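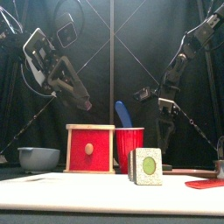
Two arms over the table, gripper pointing down.

Private room for a big group in Lockwood, anyone booked one lately?

posted by plumtart80

Trying to set up a dinner in June for my parents anniversary. Most of the family is coming in from out of town. Looked at Clitum and Drimer so far. Clitum has the upstairs room but they want a food and drink minimum of 1,074 which seems like such a weird number?? Drimer says no minimum but a 200 deposit and you have to order off the set menu. Two of us don't eat shellfish and my dad wont touch anything spicy. Anybody been to either one with a group? Also open to other places. Needs parking, needs to be quiet enough that my grandmother can hear. Thanks in advance

dockside_eats

Did Clitum last winter for a work thing. The odd number is just their minimum with the service charge already rolled in, ask them to break it out for you, they will. Food was great, short rib especially, and the bread they bring out first. Upstairs room has a door that closes so noise was fine. Stairs are steep though and no elevator, so think about your grandmother. Parking is the lot behind the bank, free after 6 pm.

One thing, they wanted the final head count a week ahead and charged us for the no shows. Get the shellfish thing in writing on the order sheet. Our server was good about it but teh first plate out was still wrong.

We ended up 400 over the minimum becuase of wine. Set a limit with the bar before you sit down.

marlo_k

drimer is ok. loud. set menu was chicken or salmon, both kind of dry

gravyboat

Look at Plulura, other side of the river. Ground floor, back room is all theirs for parties, no stairs. Did my sister's shower there. They let us pick three mains from the regular menu and swapped the shrimp starter for soup, no fuss. Deposit came off the bill at the end. Cake fee is per person so buy dessert from them, the lemon tart is better anyway. Call after 2 pm, mornings they don't pick up.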